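4.2 Comparison of fingertip sets

Both fingertip sets were mounted on the same hand-held tool and read out by the same Okus controller. Set A used the stock Caltinen tips; set B used the longer block tips cut for this study. Each set was run through 88 grasp trials, split evenly between two operators (Szabo and Çınar). Camera exposure was locked at the start of a session, and finger width was logged together with the video. Trials in which the tool touched the table before closing were kept in the data and marked as contact trials.

Set B gave 11 contact trials, all of them during low approaches to flat parts. Set A gave none, but its tips left the image when the jaws were fully open, and width then had to be taken from the encoder alone. 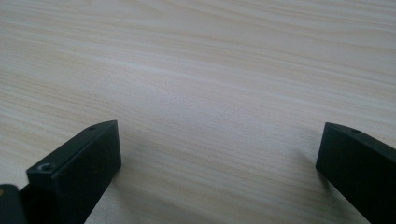
Figure 6. Wrist camera view with the jaws apart over the bare tabletop.

Width estimates from video depend on finding both tips in every image. We segment the fingers by a fixed brightness threshold and fit a line to each inner edge. The black fingers stand out sharply against the pale wood grain in Figure 6, and the small round hole near each tip serves as a second reference point. The soft shadow beside the right finger is lighter than the finger itself and falls above the threshold. Darker tabletops were not tested.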